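Sotley Open House – Kitchen Table Demo
Ticket: Arm pauses or overshoots when going for the oven door
Status: Resolved, with one item left open
Area: Demo hall, table 2
Software: Rurkon task runner

What was reported

Hello all, and thank you for your patience with a long ticket. I know a few of you from the Ruawai site will be setting up this same demo for your own visitors in October, so I'm putting everything in one place, including the things I tried that did no good at all.

We ran the kitchen table for the open house, the same layout Dromadance sent over in the spring: play food, some dishes, and the little toaster oven with the blue door. Visitors pick a task from a short list on the tablet and the arm carries it out. It was a lovely crowd, lots of families, and the table was easily the favorite stop of the morning (the children wanted the strawberry moved every single time, and then moved back).

The trouble started a bit before 11. Any task that used the oven door would begin nicely, and then the arm would stop short of the handle, wait, and go again much faster than it should. Twice it went past the handle and the runner called off the task with "target not reached." Tasks that stayed on the dishes side of the table were fine the whole time.

No one was near the arm when it happened, and the visitor line is well back from the table, but a quick move like that isn't what you want in front of guests. We switched the oven tasks off on the tablet and carried on with the rest until lunch.

What I tried first

Restarting the runner. It helped for one task and then the pause came back. I did this more than once, I'm afraid, because it's so tempting when there are people waiting.

Moving the oven. I thought it might have crept out of reach over the morning, so I lined it up with our tape marks again. It had hardly moved and the fault stayed just the same.

Swapping the tablet. There was a spare at the welcome desk, so it was easy to check. No change.

Turning off the hall lights over the table. A visitor who works in a packing plant suggested glare on the blue door, and it was a good thought! We tried it with the lights on and off and got the same pause both ways. I did write it down, though, as I'd like to look at glare properly some other day.

What the log showed

Over lunch I finally sat down with the run log, which I should have done at the start. The dish tasks were all set to a speed of 40 percent, as the demo guide asks. The oven tasks had no speed of their own. They were picking up the default from the Rurkon settings page, and that default had gone back to full speed after the update we took the evening before the open house.

That explained the fast part but not the pause. For the pause, I had to look at the wait setting. The runner holds the arm until it has a fresh position for the door handle, and it gives up waiting after 600 milliseconds. Our door handle position was arriving late, just past that limit, so the runner used the old position and went for it at full speed. Put the two together and you get exactly what our visitors saw.

The late position came down to the recording job. We were saving every run for the Ruawai folks, and the job was writing to the same drive the runner uses. By late morning that drive was very busy indeed. With recording off, the position came in on time every time I tried it.

The fix, step by step

1. Stop the demo from the tablet and let the arm go back to its rest position before changing anything.

2. Open the task list and give each oven task its own speed. I used 40, the same as the dish tasks. Please don't count on the default, even if it looks right today – it can change with an update.

3. Move the recording job to the second drive. The setting is under Storage, on the page after the one where you'd expect it.

4. Raise the wait limit a little if you still see the pause. We didn't need to in the end, so ours is unchanged.

5. Set the table out in full, with all the dishes and food on it, and run the oven tasks over and over with the visitor line closed. A bare table is quicker to set up, but I wanted the same load on the system as in the morning.
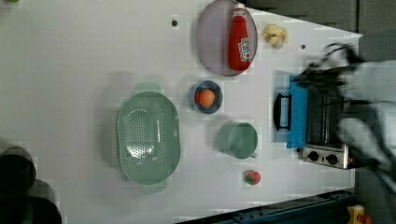 6. Read the log again afterward and look at the speed column for the oven tasks. Every line should say 40. If you find a blank, that task is still on the default.

After the fix

We did 52 oven runs before the afternoon doors opened, with recording on, and the log has no late positions and no called-off tasks. The oven went back on the tablet list and stayed there until closing. A couple of the morning families came back around to see it, which made my day.

Still open

The update changed a saved default without a message. I've sent that to Rurkon support with our settings from before and after, and I'll add their reply to this ticket when it comes. Until then, Ruawai, please check your speed column after any update, and do write here if your handle positions come in late with the recording job on the second drive. I'm glad to go through your log with you.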